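Krimskrams-Schublade ausmisten: Anleitung für einen Nachmittag

Jeder Haushalt hat so eine Ecke. Schublade, Karton, Korb im Flur, egal. Kabel, Tütchen, Ersatzteile, Beipackzettel. Bei uns waren es zuletzt drei Stellen auf einmal und ich hab nichts mehr gefunden. Also hier kurz, wie ich vorgehe. Keine Philosophie, nur Schritte.

Was man braucht

Einen freien Tisch oder ein Stück Boden. Decke drunter, dann verkratzt nichts. Ein paar Schachteln oder flache Schalen. Gefrierbeutel mit Zip, Kreppband, Filzstift. Müllsack. Zwei Stunden, lieber am Stück.

Schritt 1: Alles raus

Wirklich alles. Nicht in der Schublade sortieren, das wird nie was. Auskippen in eine Schale oder ein Tablett, dann rollt nichts weg. Schublade auswischen, trocknen lassen, weiter.

Schritt 2: Grob trennen

Schnell sein. Pro Teil höchstens ein paar Sekunden, sonst sitzt man um 23 Uhr noch da. Vier Haufen:

Müll (leere Verpackungen, kaputte Gummis, eingetrocknete Stifte)
Elektro (Kabel, Stecker, Adapter)
Gehört woanders hin
Bleibt

Leere Flaschen und Tüten zuerst, die nehmen am meisten Platz weg. Danach sieht man erst, was man überhaupt hat.
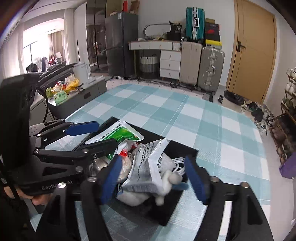
Gulum schreibt dazu: Bei mir klappt das mit vier Haufen nicht, ich brauche einen fünften für »weiß nicht«. Der kommt in einen Karton, Monat draufschreiben, und was bis März keiner gesucht hat, fliegt raus.

Guter Einwand, hab ich übernommen. Aber nur ein Karton! Und der Deckel muss zugehen. Sonst hat man einfach eine neue Krimskrams-Schublade.

Schritt 3: Kabel

Der nervigste Teil. Jedes Kabel einmal ausprobieren, wackelt der Kontakt – weg damit. Nicht in den Hausmüll, sondern zum Wertstoffhof oder in die Sammelbox im Elektromarkt. Von jeder Sorte maximal 2 behalten. Locker aufwickeln, nicht um die Hand knicken, Klettband drum. Kreppband als Fähnchen ans Ende und draufschreiben, wozu es gehört. Dauert und lohnt sich trozdem.

Schritt 4: Kleinteile eintüten

Schrauben, Haken, Filzgleiter, Ersatzknöpfe. Immer nur eine Sorte pro Beutel. Luft rausdrücken, zumachen, beschriften. Anleitung mit rein, wenn es eine gibt, einmal gefaltet, Schrift nach außen.

Gurte, Bänder und Gummilitze erst flach legen, dann aufrollen. Nicht knäueln, die Falten gehen sonst nur mit dem Bügeleisen wieder raus. Lange Stücke lieber in großen Schlaufen legen als eng wickeln. Durchsichtige Beutel nehmen, in blickdichte schaut man nie wieder rein.

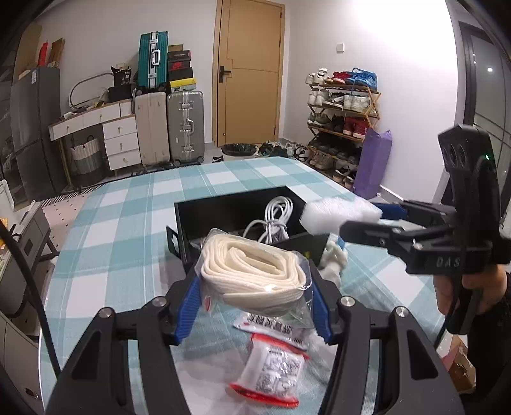 Die Länge schreib ich mit Filzstift auf den Beutel, in Zentimetern. Spart das Ausrollen beim nächsten Mal. Reste unter einer Handbreit kommen weg, die braucht man nie. Ok, fast nie.

Schritt 5: Einräumen

Schwere Sachen nach hinten, Tägliches nach vorn. Beutel hochkant stellen wie Karteikarten, nicht stapeln. Als Trenner tun es Schuhkartondeckel, zurechtgeschnitten. Muss nicht schön sein. Batterien in eine eigene Dose, die Pole abkleben.

Ganz voll machen würd ich die Schublade nicht. Eine freie Ecke lassen für das, was im Lauf der Woche so anfällt, und die dann reglmäßig leeren.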